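Search this notebook Enter keyword Go

1 Jan 2019
Irngate kitchen bench, hand budget

I sat down with the quotation from Zomham and tried to make a plan which we can defend in March. The quotation is for a second pair of hands, and it comes to 1,486 per hand without the glove. The glove is a separate line, 61 each. I first thought this was a mistake, but the old quotation from Lillilo has the same arrangement, only the glove is hidden under "accessories".

My opinion today: we buy one new hand, not a pair, and we put the remaining money to gloves, fingertips and cables. The black tips are the part I want on the shelf before anything else. Delivery for the tips is 31 days and I do not want to wait for it in the middle of a work period.

For colleagues who will read the list without visiting the kitchen, the dishwasher and floor work:

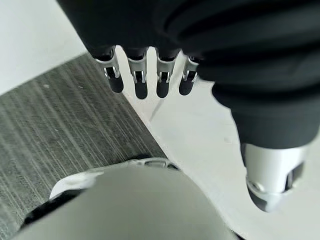
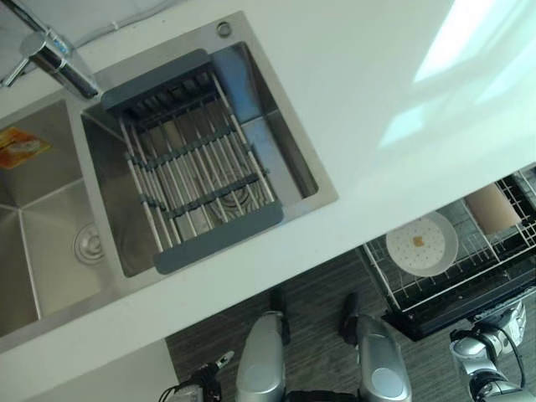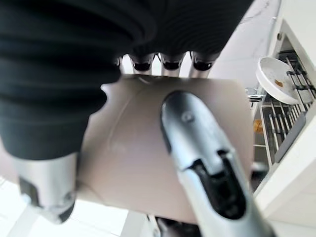
Spare parts, first version

1. Gloves. Four pieces. Ask if Zomham can sell the sleeve of the thumb alone – the folds there are a different shape, and I would not like to buy a full glove for it.

2. Fingertips. One full set for each hand, plus two thumbs.

3. Cables. Magagula offers a fixed price for the making, but the minimum order is too large for us. To ask again with half the quantity.

4. Wrist camera. One spare. The camera is not in the Zomham price, I checked it twice.

5. Service contract. About 1,000 per year. I am against it for the first year, but I leave the line in the table so that we can discuss it.

Still open: who pays the import tax, and is the price of the left hand equal to the right. The quotation says only "hand". I will write to Zomham tomorrow and paste the answer under this entry.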